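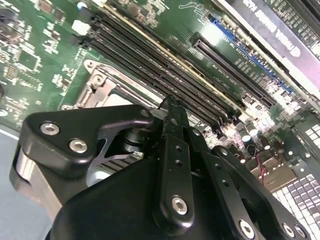

Memory slots and expansion slots on the green motherboard at the Nellirent open day.

I had been meaning to visit Nellirent for a couple of years, ever since Loretta Tran told me they open their doors every January to anybody who likes the insides of computers. I like them very much! I have kept old desktops going on my kitchen table since I was a student, and my husband will tell you there is a drawer in our house that no longer closes on account of it. So when Loretta called to say she had a spare place and a full tank of gas, I put my boots on and went.

The building is out past the rail yard, in what used to be a furniture warehouse, and you would drive right by it if it weren't for the yellow door. We got there just before 10 in the morning and were given coffee, a name sticker and a very good cardamom bun. Our guide was Jitendra Shukla, who has worked there since it was one room and a van. They take in retired office computers and workstations, he explained, and get as many as they can back into use – last year it came to 1,000 machines, most of them going to schools and small libraries.

We started in receiving, where everything is checked in and wiped down, and I could have stayed there all morning reading the old asset labels. Some of those desktops had been through three or four offices already. Jitendra was patient with me, but there were 30 of us in the group and the people at the back wanted to see the benches, so on we went.

The workstation area was the part I had come for. Big desktop towers are such a pleasure to look into once the side panel is off, much more so than the slim little boxes I usually have at home. You can see how somebody thought it all through, where the drives should go and which way the cables should run.
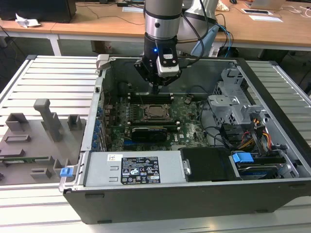

I have always had a soft spot for the colored plastic bits inside office machines, the clips and tabs that tell your fingers where to go. The tower we spent longest with had blue ones for the expansion cards, and a bright blue release tab down by the power supply. My own first computer needed a screwdriver for every last thing (and I lost most of the screws in the carpet), so I may have gone on about those tabs a little longer than Loretta would have liked.

Sarla Tripathi, who looks after the workstation benches, talked us through what she looks for when a board comes in. Dust in the memory slots, bent pins in the processor socket, a lever that doesn't move as it should. She lets people ask anything at all. A boy of maybe twelve wanted to know if you could put two graphics cards in and she gave him a proper answer, power supply and all, which I thought was lovely of her.

Then we got on to processors, and I learned the most in that half hour. I have only ever changed 2 in my life and held my breath both times. Sarla's advice was to open the socket fully before you so much as pick up the chip, to keep your fingers off the underside, and never to press. If it is lined up properly it will sit down by itself, she said, and if it won't, lift it off and look again.
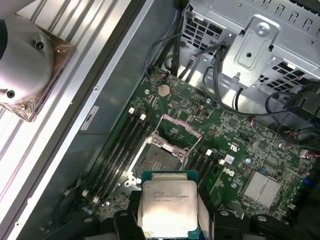 An Intel Xeon held just above the motherboard, with the socket open and the memory slots still empty.

After that there was soup in the canteen, and a table of spare parts for sale by the exit. I bought a bag of case screws and a power cable I did not need. Loretta found a keyboard with a lovely heavy click and typed on it all the way home, plugged into nothing at all, while I drove.

If you would like to go yourself, you sign up at the front desk or by phone, and the places go quickly. Parking is free but the lot is small, so try to share a car. Wear something warm, too – the coffee is hot but the receiving area is not, and I kept my scarf on until lunch.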